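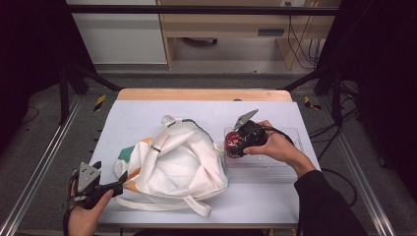

Bottle-conditioned beer needs a little sugar and a steady temperature, and most flat bottles come from getting one of those wrong. Weigh the sugar; don't use a spoon. Dissolve it in boiled water, let it cool, and stir it gently into the whole batch before filling. For carrying finished bottles to a friend's house, a canvas bag with strap handles, like the white one on the table, will do if you wrap each bottle in a tea towel. Keep them upright so the yeast stays at the bottom.

Filling

Leave a gap of two fingers at the neck. Rinse the filling tube straight after use, as dried beer is hard to shift.

Storing

Stand the bottles in a cupboard at 20 degrees for 2 weeks, then move them somewhere cooler. Chill one overnight and try it. If it is still flat, give the rest another week in the warm.

Labels

Write the batch name on the cap in marker. Hafiz Sinaga soaks old labels off in washing soda and warm water, and any glue left behind comes away with a scourer.

Kamarul Halim
2024-02-07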